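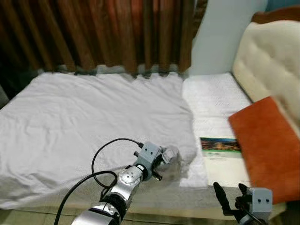
Set-up guide, part 3: Following a serial on your Cleltari box

These steps cover daily dramas and other long-running shows. If you only want to record a single film, use the Record button on the remote and skip this part.

## 3.1 Add the show

1. Press Menu and choose Serials.
2. Type the first few letters of the title. Older shows may be listed more than once, so check the channel name beside each result.
3. Select the show and press OK.
4. Choose a starting point: Latest, Season or Episode number.

**Note:** The episode field takes whole numbers only. To start at episode 2000, type 2000 with no comma. Double-length episodes keep one number, even if the channel aired them as two.

5. Choose how many episodes to keep. The factory setting is 200. When the list is full, the oldest watched episode is removed first.

**Caution:** Unwatched episodes are also removed if the drive has less than 5 per cent free. Lock any you want to keep -- weddings, finales and so on -- by pressing the yellow button.

## 3.2 Set the spoiler guard

Channels in the east often air an episode hours before the rest of the country. The guard hides summaries and cast notes until you have watched the episode on your own box.

1. In Serials, highlight the show and press the blue button.
2. Set Spoiler guard to On.
3. Set Preview clips to Off. This is a separate setting and the guard does not change it.
4. Press Back to save.

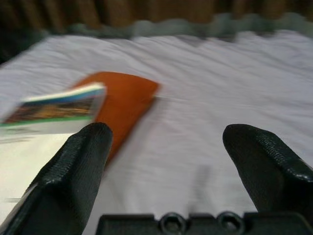 ## 3.3 Follow one storyline

Storyline tags come from the Plomalberg listings service and need an internet connection. Tags go back about 1000 episodes for most daily shows.

1. Open the show and choose Characters.
2. Tick one or two names. With two names ticked, the box lists only episodes where both appear.
3. Choose Make playlist.

**Note:** Recast roles are filed under the character, so a change of actor will not break the playlist. Twins played by one actor are tagged separately, and mistakes do happen. Report them under Help > Listings.

If the playlist comes up empty, untick one name and try again. If it is still empty, restart the box and wait for the listings light to turn green before you reopen Serials.

Guide text: Ragnvald Strömberg. Revised September 1, 2025.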